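I started Skollside Home at my own kitchen table, with a borrowed label maker and a pile of wreath forms I'd bought on clearance in February (never shop for wreath forms in February, you will come home with all of them). I'm still the one who answers the emails, and I still get a little giddy when an order comes in from a town I've never heard of.

So, hello! This is the page where I tell you who we are and what we do.

## What we do

We're a small seasonal decorating company in Clelholm. People come to us when they want the front porch, the mantel or the whole downstairs to feel like the time of year, and they either don't have the hours for it or they've stared at the same bin of garland so long they can't see it anymore. I've been there. I once left a spring wreath up until the first snow and told everyone it was a choice.

We work two ways. You can book us for a house visit, and we'll decorate with what you already own plus whatever we bring along. Or you can order one of our boxes, which has everything for one spot in your home and a printed sheet that shows you how I'd set it up. The sheet is only a suggestion — move things, leave half of it out, put the candlesticks in the bathroom if you like them there.

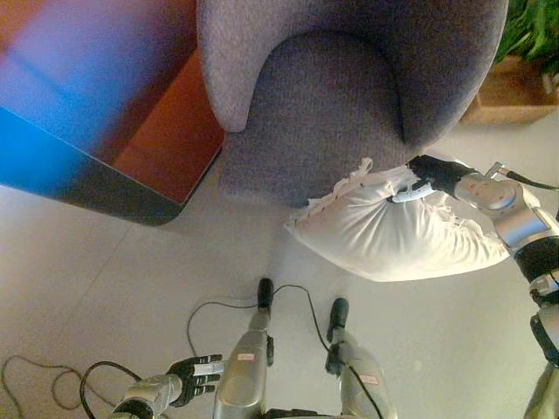
The boxes started as a favor for a neighbor who was moving and wanted her new entryway done before her sister came to stay. She told her sister, her sister told her book club, and by the end of that fall I had packed 53 of them on the dining room floor. We ate a lot of dinners standing up that year. The next summer I rented the old feed store on Lozano Street, and that's where we still are, squeaky front door and all.

## How I like to decorate

I'm a less-stuff person these days, though you wouldn't know it from our storage shelves. When I walk into a house I look for 3 spots that people really see: usually the front door, the place where everyone drops their keys, and whatever you face when you finally sit down at night. If those feel good, the rest of the house kind of comes along with them.

I also love using what's outside. Cut branches, seed heads, a bowl of lemons, the good leaves before the rain gets to them. Our winter greens come from a tree farm out in Vullwood, and I drive over and pick them up myself, mostly because they let me wander around and point at things. My car smells like cedar until spring and I wouldn't have it any other way!

Colors are up to you. I lean toward creams and soft greens, but I've done a hot pink Christmas and it was one of my favorites ever. 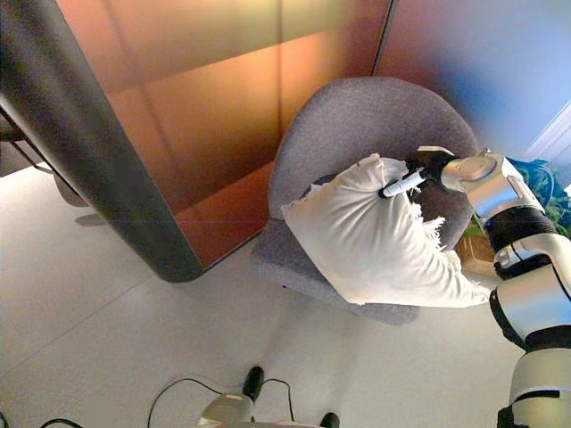 **Do I have to buy all new decorations if I book a visit?**

We start with your own bins, every time, and most homes need only a few fresh pieces on top of what's already in them. I'll tell you the price of anything new before it comes out of the van.

## Visits, boxes and the shop

A few practical things, so you know what to expect from us:

- House visits are within 18 miles of Clelholm. If you're a bit past that, write to me anyway and we'll talk.
- Boxes go out four times a year. We make 200 for each season, and the fall one goes first, so sign up early if that's your favorite.
- Take-down is included with holiday visits. We come back in January, wrap up the breakables and label every bin.

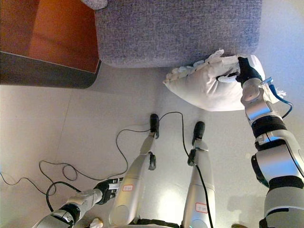

## Come say hi

The shop is open most mornings, and there's always a table of odds and ends by the register that didn't make it into a box — single candlesticks, short bits of ribbon, the pumpkins with funny stems. Kids get to pick one thing from the basket under it. If you're planning something for the fall, bring me a few pictures of your porch or your mantel on your phone and we can stand at the counter and plan it out together. Coffee's on until it runs out.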